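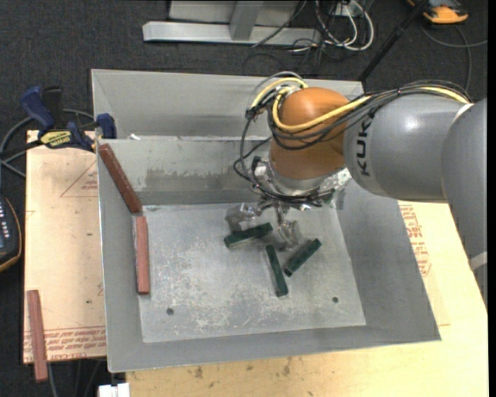

Figure 1. Bin cell at the Plullow site, green and reddish-brown bar stock, KUKA arm with its gripper over the green bars.

Drekier bin-picking software: progress report to Memeo
Reporting period ending September

1. Summary

Work in this period covered the grasp planner, the bin model and the logging tools. The planner now runs from start to finish without an operator choosing the target. Perception of the green bars is stable. Perception of the reddish-brown bars is not yet good enough when a bar leans against a wall, and this remains the main open item. No change to the agreed budget is requested.

2. Perception

The segmentation model was retrained on images from the current bin. The earlier model had been trained on a clean bin and reported false edges where the floor is scuffed and where the coating has worn off the back wall. The two round holes near the front edge of the floor were also returned as small objects. Both faults were removed by subtracting a stored model of the bare bin before segmentation.

On the fixed test set of 100 scenes, the new model located every green bar in 97 scenes. The three failures all involved bars touching along their long sides, which were returned as one wide block. A split test based on known bar width has been written and is under review.

The reddish-brown bars are harder. Position is found correctly but the tilt is often wrong when one end is raised. The pose is fitted to the top face only, and a leaning bar shows too little of it. We intend to fit two faces together in the next period.

3. Planning

Grasp candidates are now scored on three terms: clearance to neighbouring bars, clearance to the bin walls and wrist travel. Wall clearance was previously a pass or fail check, which rejected most grasps on bars lying close to the side slopes. As a weighted term it leaves more candidates to choose from, and the final collision check still removes the unsafe ones.

The collision model of the wrist has been enlarged to include the cable loops and the plastic wrapping above the gripper. This costs some reach at the back of the bin – the planner will decline a few grasps that an operator would accept. The margin is a single value in the configuration file and can be reduced once the cables have been re-routed.

Median planning time per grasp is 127 ms on the cell computer. Most of that is spent in the collision check.

4. Tooling

Every attempt is now recorded with the input image, the candidate list, the chosen grasp and the joint path. The replay tool, Liepiņa, loads a record and reruns the planner with changed weights, so a tuning change can be judged without using the arm. Records made before the format change cannot be replayed and have been archived.

5. Open items

Tilt error on leaning bars – in progress.
Split test for touching bars – in review.
Detection of bars lying outside the bin – not started. The planner ignores anything beyond the rim, and a warning to the operator is proposed.
Bin model update when the bin is moved – manual at present, to be replaced by a fit to the rim at start-up.

6. Next period

The two-face pose fit will be completed first, followed by the rim fit. Mixed picking of both bar types will then be run at Plullow with the same scoring weights, and the results will be reported in the same form as section 2.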